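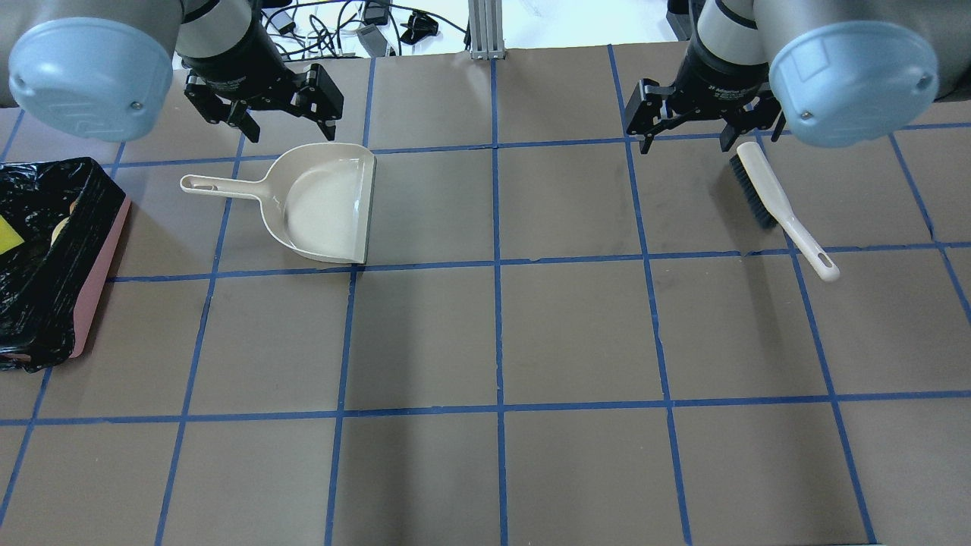 Rania Ezzat objected to the draft of this report on the ground that it called the bell "abandoned." A bell that is rung every evening, she wrote, is in use, whatever has become of the boat. The Office of River Crossings accepts the objection, and the word has been removed wherever it appeared.

The Matter of the Bell at Brotham Landing
Final report, filed 2021-05-18

Background

The ferry between Drurkedwood and Brotham was withdrawn when the road bridge over the Pusau opened. The order of withdrawal covered the boat, the cable, the ticket hut and the lamp on the Drurkedwood side. It did not mention the bell on the Brotham side, which passengers had rung to call the ferryman across. The bell therefore remained on its post, and this Office remained responsible for it, although no member of the present staff was aware of the fact.

A complaint was received from a resident of Drurkedwood whose bedroom faces the water. It stated that the bell was rung each evening at dusk, three strokes and then one, and that this had gone on for longer than the complainant cared to say. The complainant did not ask that the ringing be stopped. The complaint form offers a line marked "Remedy sought," and on this line was written: "I would like to know who wants to come over."

The matter was assigned to Inspector Kalevi Kauppinen.

First Visit

The inspector reached Brotham Landing in the late afternoon and took shelter under the bakery awning of El Ouafi, where he was given coffee and charged for it. He observed the bell to be sound. The rope was new. The post leaned toward the water by an amount he judged acceptable.

At dusk Rania Ezzat came down the path from the upper street, rang three strokes and then one, and stood facing the river with her hands in her coat pockets. After some minutes she turned to go. The inspector presented his card.

She told him that she had rung the bell since her father's death and that he had rung it before her. The signal was that of a single passenger with no luggage. Her father had worked the boat for most of his life, and when it was taken out of service he had asked the Office, in writing, who would answer the bell. He had kept a copy of his letter. He had kept a space in the drawer for the reply.

The inspector asked whether she expected an answer. She said that it was a reasonable question and that he should put it to his own department.

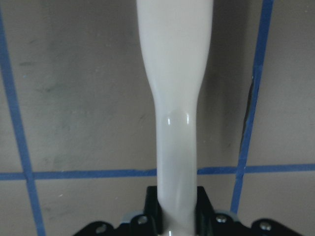 Search of the Records

The letter was found. It had been entered in the register as item 136 and placed in a box of papers on the repair of steps, where it lay between an invoice for gravel and a second copy of the same invoice. It was one page long. The relevant part is given in full.

"The boat is gone and I make no quarrel over that. But the bell is still up and people here are used to it. If a person should ring, it seems wrong that there is nobody whose job it is to hear. I would ask the Office to name someone. It need not be me."

In the margin an officer had written "Refer," without saying to whom.

The inspector also consulted the standing rules, which have never been repealed. Rule 14 provides that any signal made from either landing between first light and full dark shall be acknowledged from the opposite side, by lamp or by voice, whether or not a crossing can be made. The rule does not say that there must be a boat. Counsel was asked to consider whether a boat was implied, and replied that counsel would prefer not to be asked.

It follows that the Office has been in breach of its own rules on every evening since the bridge opened. The inspector was asked to work out the number of evenings. He began the sum and then submitted a note saying that he did not think the figure would be of help to anyone.

Second Visit

On his second visit the inspector went to the Drurkedwood side, where the lamp had stood. The bracket was still in the wall. He had with him a hand lantern signed out from the stores, and he had told his supervisor that he meant to measure the line of sight.

The line of sight was good. At dusk the bell was heard clearly across the water, three strokes and then one. The inspector raised the lantern, held it for a slow count as the rule requires, and lowered it.

There was no movement on the Brotham side for some time. Then the bell was rung once more, a single stroke. The rule book gives this as the signal for "Seen. Will wait."

The inspector reports that a window opened in the house behind him and that a person he took to be the complainant looked out. Neither of them spoke. He stayed until full dark, although his hours had ended, and has made no claim for the time.
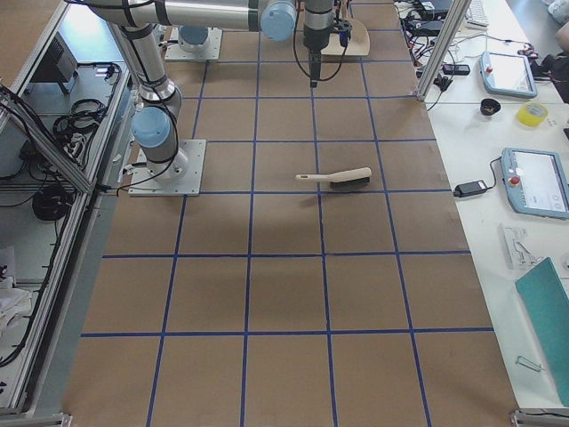
Hand brush on the papered tabletop.

Decision

The Office makes the following orders.

The bell at Brotham Landing is to be entered on the list of working equipment. The rope, which was bought by Rania Ezzat at her own expense, is to be paid for.

A lamp is to be fitted to the old bracket on the Drurkedwood side before the end of June. The complainant has offered to light it and has asked that the complaint be treated as an application for the post. The Office has no form for this and has allowed the request.

A reply is to be sent to the letter entered as item 136. It is to be addressed to the writer by name, in the usual manner, and delivered by hand to the house on the upper street. Inspector Kauppinen has asked to carry it. He proposes to go by the bridge — there being no other way — and to ring the bell when he is ready to come back.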